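Flurano Pauses Night Runs at Evden Site After Gripper Fault

Evden, 4 Oct 2026 - Flurano has stopped unattended operation of its robot arms at the Evden test hall after a gripper opened without a command and dropped a part. No one was hurt. Daytime work continues with an operator present.

The fault happened during an overnight run of the Zumovex handling program. The arm was carrying a 2 kilogram part between stations when the gripper released it. The arm did not register the loss and kept moving through its routine for 43 seconds before the controller stopped it.

An inspection the next morning found a worn signal cable where it bends near the wrist. The break in the signal caused the gripper to reset, and its default setting after a reset was to open. The same default was in use on all 8 arms at the site.

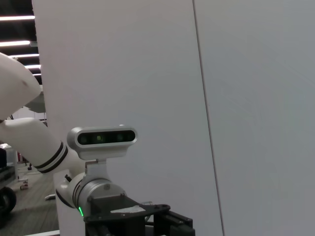

Flurano has changed the setting so that a gripper holds its last position after a reset. The control software now also checks grip before each move and stops the arm if the reading is missing. Cables on the other arms were inspected, and 2 more showed early wear. Both have been replaced.

Assefa, the contractor that handles maintenance at Evden, will now check wrist cables every 7 days. Until this month they were checked only during the regular quarterly service.

Night runs will stay on hold until each arm has passed a full set of tests. These include cutting the gripper signal on purpose while the arm is moving a load, both at low speed and at normal working speed. Flurano has not set a date for the restart.

Customers who use the Zumovex program at their own sites have been sent the new settings and a short inspection guide. They are asked to apply the settings before the next run and to report any gripper reset, even if no part was dropped. Reports should go to the Flurano service desk with the controller log attached.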